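Features > Folk & Roots > Long Reads

Search artists, albums, venues... Go

The Box Set That Ate the Village

Every few years somebody finds a lost singer in a lost village, and every few years I am asked to be amazed. This time the singer is Lenuța Dobre, the village is Dininach, and the label is Hesix, which has put her on four sides of heavy vinyl with a booklet thick enough to prop a door. The title is Toma, after the man in the first song, who leaves for market and doesn't come back for eleven verses.

Let me get the good part out of the way. Dobre can sing. She has a low, grainy voice that sits just under the note and climbs up to it when she feels like it, and on the title track she holds the word "road" so long that the fiddler gives up and waits. I played that one on Thursday night and then played it again. If Hesix had pressed a seven-inch with 2 songs on it, I would be writing a much shorter and kinder piece.

They pressed the whole thing instead, and they wrapped it in a story. According to the booklet, the oldest ballad here has been sung in Dininach, unchanged, since 1609. I would like to know who was checking. Tunes get bent by every person who carries them home, and anyone who has heard three pub bands play the same reel knows how far it can travel in a single evening. The melody in question has a chord change in the bridge that sounds to me like it came off a dance band record, and a pretty good one.

I put this to Raluca Surdu, who produced the set and wrote most of the notes. She was patient with me. The date, she said, comes from a line in the lyric that mentions a hard winter, and a local priest had matched it to a parish book. Had she seen the book? She had seen a copy of a page. Did the page mention the song? It did not.

"People want a year," she said. "If I write 'old,' they think I haven't done my work."
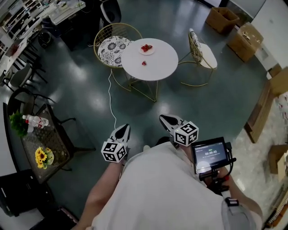
A grip in each hand, three seconds on the clock.

I believe her about what people want. I also think it is a strange way to treat a singer who is alive and working. Dobre gets one page of the booklet in her own words, and she spends it talking about a cassette player, a cousin's wedding, and a love of Italian pop that the liner notes never mention again. You can hear the Italian pop, though. It's all over side three, where she leans on the ends of lines like she's waiting for the strings to come in. Those are the best 14 minutes on the record, and the notes call them "late and less typical."

Then there's the sound. Hesix makes a great deal of having recorded in the kitchen of Dobre's house, with the stove ticking and a dog somewhere. Fine. But the reverb on "Ustodstead Fair" is no kitchen. Surdu told me they added "a touch of air" in the mix, and I have no quarrel with that, except that the sticker on the front says nothing was added. Take off the sticker.

The edition runs to 3373 copies, each one numbered by hand, and mine has a smudge where the number should be. The label says it won't repress. I've heard that before, usually a few months ahead of the repress.

Dobre is touring in November with an electric bass player and a drummer, in rooms with bars at the back. Surdu sounded a little worried about it. The set list she read me had nothing from side one at all, and a cover of something that was a hit in Milan. I've bought a ticket.

Get our weekly roots newsletter. Enter your email to sign up. You can unsubscribe at any time.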